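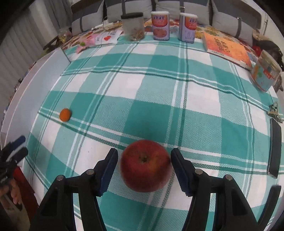 Namutness, a produce delivery service run from the town of Edik, will begin taking orders for its weekly fruit and vegetable boxes on 01/06/2021. The service buys from 30 growers in the Sernulari valley and delivers to homes within 6 miles of the Edik packing shed. Boxes are priced by size, and customers can change or skip an order up to two days ahead. Fruit will be sold by the piece as well as by the box, so a household that only wants one large red apple can add it to an order without buying a bag.

The service ran as a trial last year with 266 households. Founder Abimbola Ezeani said most of the changes made after the trial came from customer comments.

"People told us they wanted less salad and more things that keep," Ezeani said. "We listened. Root vegetables are now in every size of box, and the small box costs less than it did in the trial."

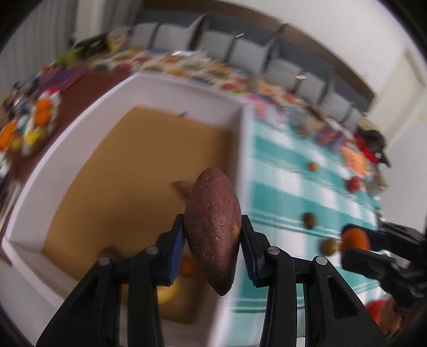 A sweet potato over a white box with a cardboard floor.

Growers will be paid within two weeks of delivery. Garba Bassey, whose family farm, Bassey, supplied squash and greens for the trial, has planted more land for the coming season.

"We know in advance what they will take from us, and that makes it easier to plan," Bassey said.

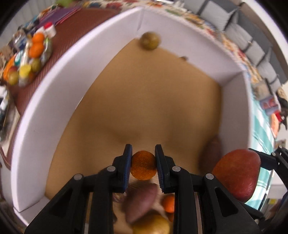
Round fruit, olive green, near the wall of a box.

Namutness expects to reach 2,000 households by December. Delivery areas, box sizes and prices are posted at the Edik packing shed, where orders can also be placed in person.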